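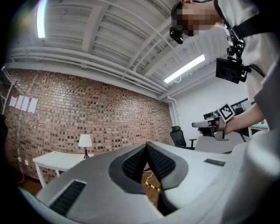
Changes to the household recycling and bulky waste service

Residents of Grandport and Westier will see a number of changes to their waste and recycling collections from October. The changes follow the consultation held earlier in the year, to which 269 households replied. The Council is grateful to everyone who took the time to write, telephone or attend one of the drop-in sessions at Nnaji House.

The main change concerns food waste. At present, food waste is collected weekly in Grandport and fortnightly in Westier, an arrangement that dates from the period when the two areas were served by separate contractors. Under the new contract both areas will receive a weekly collection. Each household in Westier will be given a new kitchen caddy and a larger outdoor bin with a locking handle. Residents who already have a serviceable outdoor bin may keep it and need only collect a caddy. Liners will be supplied with the first delivery and can be obtained afterwards from either library during opening hours.

Paper and card will be collected separately from glass, tins and plastic bottles. Many respondents asked why this was necessary, given that all dry recycling currently goes into one bin. The Council's contractor has advised that paper collected with glass is often too damp or too dirty to be sold to a mill, and a good deal of it has had to be disposed of as general waste. A blue sack will be provided for paper and card. It has a weighted base and a flap that closes with a strip, and should be folded and returned to the property after each collection. Large boxes should be flattened and placed beneath the sack.

Glass, tins and plastic bottles will continue to go into the existing green bin. Lids may be left on bottles. Plastic trays and pots will also be accepted for the first time, although black trays, film and crisp packets should still be placed in general waste.

General waste will be collected fortnightly, as now. Collection days will alter for some streets, and a calendar will be posted to every address before the changes take effect. Bins should be placed at the edge of the property by 6.30am. Crews have been asked to return bins to the same spot and to leave pavements clear. Residents who find a bin left across a dropped kerb or gateway are asked to report it, giving the street name and the time.

Assisted collections

Residents who are unable to move their bins on account of age, illness or disability may apply for an assisted collection, in which the crew fetches the bins from an agreed place and puts them back afterwards. Those already registered do not need to apply again. Their details will be carried over, and a member of staff will telephone each of them to confirm where the new containers are to be kept. Temporary assistance is available to anyone recovering from an operation or injury, and to expectant mothers, for a period of up to three months.

Several respondents raised concerns about the time taken to deal with applications. The Council accepts that the present form is longer than it needs to be. A shorter form will be available from the start of the new service, and no letter from a doctor will be required.

Bulky waste

The charge for collecting large items from the home will be £25 for up to three items. This replaces the present scale of charges, under which the price depended on the size of each item and was often not known until the crew arrived. Households receiving council tax support will be entitled to one free collection each year.

Furniture that is in good condition may be accepted without charge by the Wilura Reuse Centre, which has operated from the former dairy on Station Road for the past four years. The Centre takes tables, chairs, wardrobes, bed frames and bookcases. Sofas and armchairs can be accepted only where the fire safety label is still attached. Mattresses cannot be taken in any condition. The Centre has its own van and will normally collect within two weeks, but residents are asked to describe items accurately when they book, as the van has sometimes been sent for pieces which could not be got down the stairs.

Garden waste

No change is proposed to the garden waste service this year. The Council had considered bringing the winter break forward, and a majority of those who commented on the point were against it. Collections will therefore run until the end of November and resume in March. Subscriptions remain valid until their printed expiry — there is no need to renew early.

Costs and monitoring

The new containers have been paid for from the capital fund set aside when the previous contract ended. Mr Ashraf Samir, Head of Street Services, has informed members that the costs of delivery fall within the sum agreed, and that the contractor will bear the expense of replacing any container damaged by its crews. Containers lost or damaged by other means will be replaced once without charge.

The contractor is required to report missed collections each week. A missed bin reported before noon on the following working day will be collected within two further working days. Reports made later than this will be recorded, but the bin may not be emptied until the next scheduled round. A summary of missed collections will be published every quarter on the Council's website and displayed at both libraries.

Mrs Ladi Garba, who chairs the Environment Panel, said: "The replies we received were thoughtful and, in places, quite blunt. The Panel has changed its proposals on bulky waste and on the winter break as a result. We shall look at the service again in the spring, and residents who wish to speak at that meeting will be welcome."

Further help

Printed guides will be delivered with the calendar. Large print and audio copies can be requested from the contact centre, as can translated versions. Landlords and managing agents responsible for flats with shared bin stores will receive a separate letter, and should not order containers through the household form. Anyone who has not received a calendar by the end of September should contact Street Services at Nnaji House.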